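The robotics club at Gudton started its fall term with hand-held grippers, and I signed up again. We meet in a plain white room with a wood floor. The term project is called Kandik, and the goal is a set of 300 short recordings of people picking things up from a table and putting them down again.

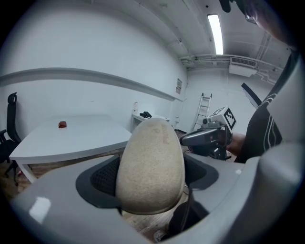

I spent most of the first session learning to squeeze slowly. My habit is to close the gripper as fast as I would close my hand, and the recordings come out jerky. The marker cube on top also has to stay in view, so I can't turn my wrist any way I like.

We agreed on a short list of objects: a suede shoe, a small wallet and a little red thing that I keep calling the block. The shoe is the one I like least. I never know whether to go for the toe or the side.
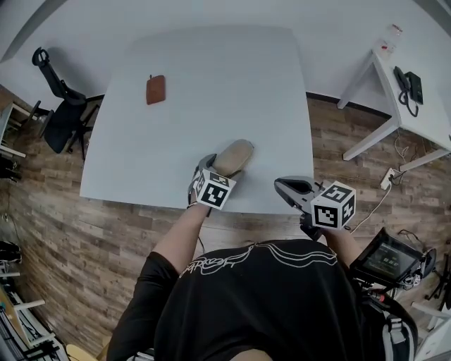 *Shengli Peng - 9/3/19 - filed under Club*

The club has 16 members this year, so table time is short. We work in pairs and trade places after each set. One person does the picking and the other keeps the log, which is a spreadsheet Edwards set up with too many columns. So far we have 136 recordings that pass the check.

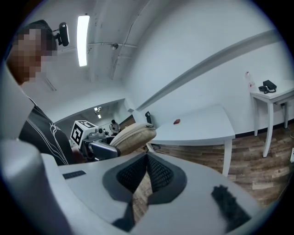

The rest are due in December, before the Savow student showcase. I would like to try using both grippers on one object before then - holding the shoe with the left and moving the laces with the right, if it's a shoe that has laces. I need to ask if that counts toward the 300 or goes in its own folder.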